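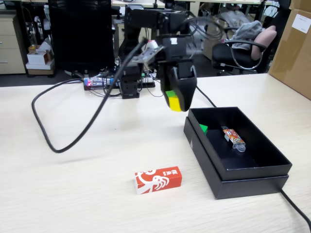 片づけロボットに会いに、ヴァシッチ社のオフィスへ

行ってきました、Vasićの見学会！ 1月のレッドヴィルは風が冷たくて、駅から17分歩いたら耳がもげそうでした(バスに乗ればよかった…)。

お目当ては、机の上の小物を箱にしまってくれる黒いアーム。うちの食卓、いつもお菓子と子どもの積み木でぐちゃぐちゃなんです。だから黄色と緑のブロックをつまんでいるのを見て、もう「それ、うちでやって！」という気持ちに。基板も配線もむき出しで、家電というより工作っぽいのがまた楽しいんですよね。

案内役のデスピナさんに「で、家の片づけはもう任せられます？」と聞いたら、「ブロックならね」と笑われました。形のそろった物は得意でも、薄い袋菓子や倒れた紙箱になると急に難しいそう。午後に見せてもらった練習では、29回のうち失敗が6回。うーん、うちの三歳児よりは優秀かも？

洗濯物たたみはどうかというと、ヤムシドさんいわく「布はまだ勘弁して」とのこと。お皿も当分は自分で洗うしかなさそうです。

帰りにサルニス通りの店で熱いスープを飲んで、電車で爆睡。次の見学会は夏だそうで、今度は娘も連れて行きます！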